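4.2 The open day as a test

I want to spend a little time on the open day, because it changed how I think about the rest of this paper more than any of the benchmark runs did. We held it in our own lab on a Tuesday, doors open after lunch, with coffee in the hallway and a hand-lettered sign that fell off the door twice. I had pictured a quiet afternoon with a few colleagues wandering through. What I got was a line of families, two school groups (one of them very loud!) and a retired engineer who stayed until we turned the lights off.

The setup was the one from Section 3. Skundeo, our planner, picked the next move, and visitors followed along in Jasstead, the simulator, on the big monitor. I had cut the session down to short tabletop tasks, each one stated in plain words by whoever was standing at the keyboard, and I let people phrase them however they liked. I did not correct anybody. That was the whole idea, and it was also the part that kept me awake the night before.

Figure 6. Simulated tabletop with household objects, as used for the visitor tasks. The two square tags are mounted on the gripper assembly. 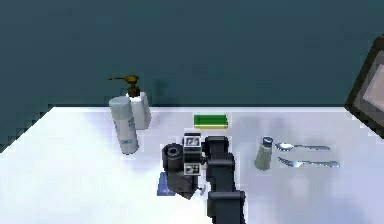 People do not talk about objects the way our training sentences do. We had written about 2000 instructions for Skundeo, and nearly every one of them named a thing and then a place. Visitors said "tidy that up a bit," or "give me the one you'd want at dinner," or just pointed at the monitor and said "that." The kids were the best at it. One of them asked for "the thing my grandma has by the sink" and then got annoyed with me for asking which thing, and fair enough, I would have known at my own grandmother's house.

So by midafternoon I had dropped my nice script and started writing requests down in a notebook instead. I sorted them later that week into 10 loose groups, and 5 of those had no match anywhere in our own instruction set. Requests that leaned on what an object is for made up one whole group, and so did requests that only made sense if you had heard the person before you in line. I find that second group fascinating and have no good answer for it yet. Skundeo starts fresh with every request, and people plainly assumed that it was listening the whole time.

The other surprise was about speed. In the trials at Jivano we had treated every pause before a motion as wasted time and worked hard to shave it down. At the open day, visitors liked the pause! They leaned in, they guessed out loud where the arm would go, they argued with each other. When I switched to the faster settings for the second school group, the guessing stopped and so did most of the questions. I switched back after a few tasks and left it there until closing.

I should be careful here, of course. An open day is a messy place to learn anything. I was the host and the note-taker at once, I missed things while answering questions, and the people who come to a robot lab on a weekday already like robots. None of what I wrote down was timed or scored, and I leave all of it out of the tables in Section 5. The notebook did feed into the new instruction set, though, and the Salameh runs described next use wording taken straight from its pages, with only the spelling cleaned up.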